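The Cold Cabinet

My sister-in-law swore by the man at Zedimine. I should have known then. She also swore by a pillow that was supposed to cure snoring, and by a Mulder vacuum cleaner that caught fire in her hall.

Zedimine is a yard behind the railway where they sell off the contents of firms that have gone under. Desks, lamps, whole crates of mugs with somebody's slogan on them. I went on a Sunday because I needed a small fridge for the office. The old one had begun to hum at a pitch that made my back teeth ache, and the landlord's view was that a fridge was not part of the lease.

"This one's special," said the man.

It was a small thing with a flat black top and a glass door framed in black. I said it looked like any other.

"It's a Fliltetti," he said, as if that settled it. "Came out of the Zalen building. They kept it in the boardroom."

"And what's special about it?"

He looked over his shoulder at a row of filing cabinets. "It keeps things," he said.

I told him I would hope so. I told him I'd be sending it back if it didn't. He shook his head in the slow way people do when they think you've missed the point, and asked for 210. I offered 44. We argued for a bit beside a heap of carpet tiles and I got it for rather more than I'd meant to, with the delivery thrown in.

For a week it behaved like a fridge. Milk went in and milk came out. I had a sandwich in there on the Tuesday that was neither better nor worse for the experience.

Then there was the orange.

I should say that I am not a person things happen to. I once lived for six years in a house with a famous ghost and the only thing that ever walked about in it at night was the man from upstairs, who liked toast. So when I opened the door and there was an orange on the wire shelf, I assumed what anybody would. Somebody had put an orange in the fridge.

I asked. It's a small office and the asking took 7 minutes. Everyone denied it, a bit too warmly, the way people deny eating the last biscuit. I ate the orange. It was a perfectly good orange, slightly dry on one side.

The next morning there was another one.

"That's lovely," said the woman who does our accounts. "A fridge that gives you fruit."

I said fridges do not give you fruit. Trees give you fruit, and after that shops do, and they charge for it. If there was an orange in the fridge then there was a person in this building buying oranges, and I wanted to know what they were after.

She said maybe they weren't after anything. I have worked in offices since I left school and have never met a free orange yet.

So I began to take notice. I came in early. I stayed late, sitting in one of the black chairs with my coat on because the heating goes off at six, and watched the glass door until my eyes watered. Nothing came in. Nobody crept along the wall with a string bag. At half past nine I gave up, looked inside, found the shelf bare, and went home feeling that I'd proved something. At eight the next day it was there, round and orange and pleased with itself.

I telephoned Zedimine. The man remembered me.

"Is it keeping things?" he asked.

"It's keeping things I didn't put in it."

"Ah," he said. "That'll be the boardroom."

I asked him what that was supposed to mean. He explained, with a good deal of breathing, that Zalen used to have fruit brought up for the directors every morning, and that the fridge had got into the habit. I asked whether he had told this story to other customers, and he admitted there had been 6 of them. I asked why they had all brought it back. He said they hadn't brought it back so much as left it outside the gate. 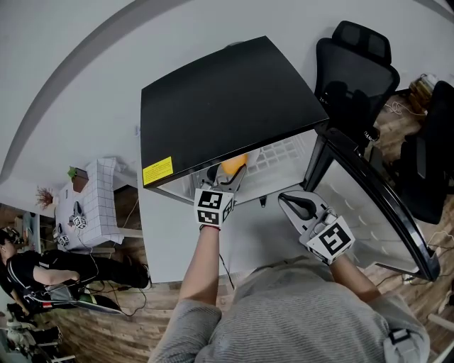

By then everyone had an opinion. The accounts woman thought we should say thank you to it, out loud, in the mornings. The boy on the front desk thought it was a draught, and when I asked him how a draught would come by an orange he went quiet and said he'd look into it. My sister-in-law, when I made the mistake of telling her, said she'd always known that man was the real thing.

I did what I should have done at the start. I took a pen and wrote my initials, very small, on the skin. Then I put the orange back, shut the door and went to lunch.

In the afternoon it was still there, with my initials on it. The next morning it was there too, and I was halfway to a good mood before I picked it up and turned it round. The initials were mine. The handwriting wasn't. Underneath, in the same neat blue pen, somebody had added the word "received".

I still say it's the boy on the front desk. He has blue pens. I have moved his desk nearer to mine, where I can see his hands, and I've told him I know, and he is very good at looking puzzled.

I did eat it, though. They're getting sweeter.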